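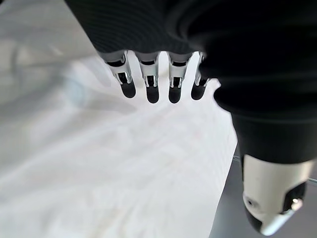 Section 4. Preparing and Hanging Your Fustero Curtains

4.1 Before you start

Read this section through once before you open the bag of hooks. The steps apply to all Fustero panels with a gathered heading, lined or unlined. Panels with metal eyelets are covered in Section 5.

You will need:

Curtain hooks (in the small bag marked F)
A steel tape measure
A stepladder rated for your weight
Pins and a water-soluble fabric marker
A steam iron or hand steamer
A clean sheet to lay on the floor

The pole or track must already be up. If you are using the Grudcombe track, leave the end stops off for now. If you are using a pole, one ring goes outside each bracket and the rest go between the brackets.

4.2 Measuring the drop

1. Measure from the eye of a ring or glider down to where you want the hem to finish. Do this at the left, middle and right of the window. Floors are often out of level, and the three figures may not match.

2. Use the shortest of the three figures for both panels.

3. For floor-length curtains, take off 1/2 inch for clearance. For curtains that finish at the sill, take off the same amount. For curtains that hang below the sill, add 6 inches to the sill measurement.

4. Write the finished figure on the card inside the back cover. You will need it if you order a matching panel later.

Note: Cotton and linen panels can shrink by up to 2 percent in the first wash. If you plan to wash yours, wash and dry them before you turn up the hem.

4.3 Setting the gathers

1. Lay the panel face down on the sheet, with the heading tape toward you.

2. At the edge that will hang in the center of the window, knot the cords together firmly. Do not cut them.

3. At the other edge, pull the cords free of the tape and hold them in one hand. With the other hand, push the fabric along toward the knotted edge until it is fully gathered.

4. Ease the fabric back out until the panel is half the width of the pole plus 2 inches. The extra lets the panels overlap slightly when closed.

5. Tie the loose cords in a bow and wind them onto the cord holder. You will have to let them out again for washing, so avoid a tight knot.

6. Run your fingers along the tape to even out the folds.

Caution: Pull the cords slowly and keep them level with the tape. A hard tug to one side can tear the stitching at the edge.

4.4 Fitting the hooks and hanging

1. Place one hook at each end of the tape, then one every 3 inches between them. Use the top row of pockets for a pole and the bottom row for a track.

2. Fold the panel loosely over your shoulder, climb the ladder and start at the bracket end. Work in toward the center.

3. Hang the second panel in the same way.

4. Fit the end stops if you have a track.

Caution: A lined panel in the widest size is heavy. Have a second person hold the weight while you hook it on. Do not lean out from the ladder - get down and move it.

4.5 Turning up the hem

Let the panels hang overnight before you pin the hem. Turn up a double hem, pin it from the middle outward, and check it against the card. Stitch by hand or machine with the tension set a little loose. The weights supplied go into the corners before you close the last few inches.

4.6 Removing creases

Steam the panels where they hang, starting at the top. Hold the steamer a few inches off the fabric and keep it moving. If you use an iron, set it to medium and press on the reverse side only.

Caution: Do not steam the heading tape. The cords can shrink and lock the gathers in place.

4.7 If something looks wrong

Panels do not meet in the middle: let out the cords a little at a time, on both panels equally.

Heading droops between hooks: add a hook halfway along each gap.

Hem dips at one corner: check that the end hook is in the same row of pockets as the others.

For missing hooks or weights, write to Milagros Quezada in the Fustero parts office and give the code printed on the bag.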